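Does a Slower Glaze Firing Reduce Pinholes? Project Report, Studio Ceramics II

Kusum Saxena and Lauri Väisänen
Project supervisor: Savita Ahuja

Why we did this

Everyone in the Dillwood studio seems to know that pinholes come from firing too fast. We heard it in our first week, and it is repeated on most of the glaze forums we read. When we asked where the claim came from, we mostly got another person's name. So we decided to test it on the clay and glazes we use ourselves, with the small front-loading kiln in the back room.

We should say early that our results do not settle much.

What we made

We threw and trimmed 16 cups from the same batch of stoneware. Abhishek Awasthi mixed the clay and bisque fired everything together in April, so at least that part was the same for every piece. Half the cups went into a fast glaze firing and half into a slow one. Both were taken to the same cone. The slow schedule added a long climb at the end and a hold at the top.

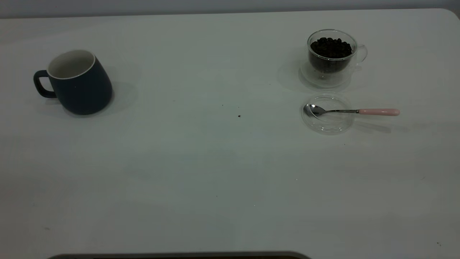

Glaze choice caused more arguments than the firing schedule did. Savita wanted a single clear glaze so that any fault would be easy to see. Lauri wanted two colors, as people do in real life, and a second color adds a second chance for things to go wrong. A mug like the navy one, with its creamy off-white interior, needs one glaze poured inside and another put on the outside, and the thickness of each depends a lot on who is holding the tongs. We ended up with the two-color plan. Looking back, Savita was probably right.

Results

The slow-fired cups had fewer pinholes on the outside. On the inside we could see no clear difference. Two of the fast-fired cups were as clean as anything from the slow load, and the worst cup of all came from the slow load, next to the door.

Santosh Jaiswal looked over our notes and pointed out that the two loads were dipped on different afternoons. The glaze bucket had been sitting open between them. If it thickened, that alone could explain what we saw – and we did not measure it. We had a hydrometer and left it in the drawer.

What we doubt

The Pathak handout we were given says a slow climb "heals" the surface. It may, but the handout has no test tiles and no numbers. Our own numbers are too few to lean on either. We also relied on the kiln's controller for temperature and put witness cones on the middle shelf only, so we can't say what the cups near the door went through.

The slow firing took much longer and used more power. For a class that shares one kiln, that cost is certain and the benefit is not.

If we did it again

One glaze, one dipping session, and cones on every shelf. Each load would hold cups and flat tiles, and someone outside the project would do the inspection without knowing which load was which. We would also fire each schedule twice before saying anything about it.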